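Foltgate Neighbors Board > Food and Kitchen > Keeping a sourdough starter through the winter

JavieraF
2019-11-04
Hello all, and sorry in advance for the length of this. My starter came from my aunt in May and it was a joy all summer, doubling by lunchtime and smelling like green apples. Now the kitchen is cold in the mornings and it just sits there looking sorry for itself. I feed it once a day, equal weights of flour and water, 100 grams of each, and I get a few bubbles and a thin gray liquid on top by evening. Is it dying? I would hate to tell my aunt.
Javiera Farías

mervyn_b
Oh, don't you worry, it's a long way from dying! The liquid only means it's hungry. Pour it off or stir it back in, whichever you like (I stir, my wife pours, and the bread comes out the same). What you want is warmth. Mine lives in the oven with the light on and the door shut, and it's as happy there as it ever was in summer. Just put a note on the oven knob. I baked a jar once in our old house on Rumdale and the smell stayed with us till Christmas.

Also, 100 grams is a lot of flour to go through every day. Keep less of it. I hold back a spoonful and feed that, and build it up the night before I bake.

domingo_y
I'm going to disagree with Mervyn a little, in a friendly way. The oven light in a modern oven can run hot, and I have seen starters go sour and runny from it. Put a thermometer in there before you trust it. Mine reads 69 on the counter next to the fridge and I leave the jar right there, winter and summer. It's slower, yes. So I feed it when it's ready and let the clock alone.

The other thing is flour. A spoonful of whole rye in each feeding did more for my starter than any warm spot ever did.

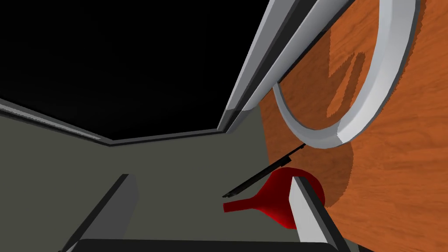

And please, use a jar with straight sides and a rubber band around it so you can see how far it climbs. I went years guessing, with a big round crock my mother gave me, and I was throwing out perfectly good starter half the time because I had missed the rise while I was at work.

mervyn_b
Fair point on the thermometer, Domingo. Mine is an old oven with a weak little bulb, so I may have been lucky. I still say 69 is chilly for a starter that's already sluggish, though. Get it lively first, then let it take its time.

vitalii_v
My grandmother kept hers in the cellar all winter and never measured anything, so there is hope for everyone. I would go with the rye. For water, try it a bit warm to the wrist – that alone helped mine last year. And if you bake only on weekends, the fridge is fine. Take it out and give it 2 feedings before you use it.

joaquin_medina
Agree on the rye, disagree on the fridge for now. A weak starter goes in weak and comes out weaker. I'd wait until it doubles again.

JavieraF
You are all so kind, thank you! I found rye at Espinoza this afternoon, bought a small bag, and moved the jar to the top of the fridge as a sort of peace treaty between Mervyn and Domingo. Rubber band is on. I'll report back after a few feedings, and Joaquín, I promise to keep it out of the fridge until then. Does anyone sift their rye, or does it go in as it is?

vitalii_v
As it is. The bran is the good part.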